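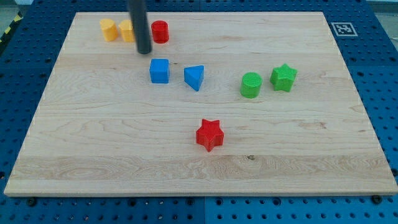

Ticket 40: Arm drifts after pushing pieces on the maple board
Opened by: Raphaël Maillard
Shop: Haltomwood
Status: open (was closed, I reopened it)

Problem
Pushes start out fine and end up to the left. By the end of a long run the rod tip misses a star by 2 mm, enough to spin it when it should slide.

Tried so far
Recalibrated off the marker at the back right corner. Good for a while, then the same drift.
Tightened the bolts along the front of the board. No change.
Installed the Jemer firmware update from February. The notes say "improved repeatability." I ran 1,000 pushes before and 1,000 after and can't tell the logs apart.

Reply from Cortés
Wood grain. The tip drags on the knots. Sand it and wax it.

Reply from Raphaël
I doubt it. The tip hovers over the board and only touches the pieces. The cylinders drift the same way as the stars, on clear wood or near a knot. I'd look at the shoulder belt before I sand anything.

Next
Swap in the spare belt from the Wilholm bin, rerun the same push list, post both logs. Please don't close this until they're up.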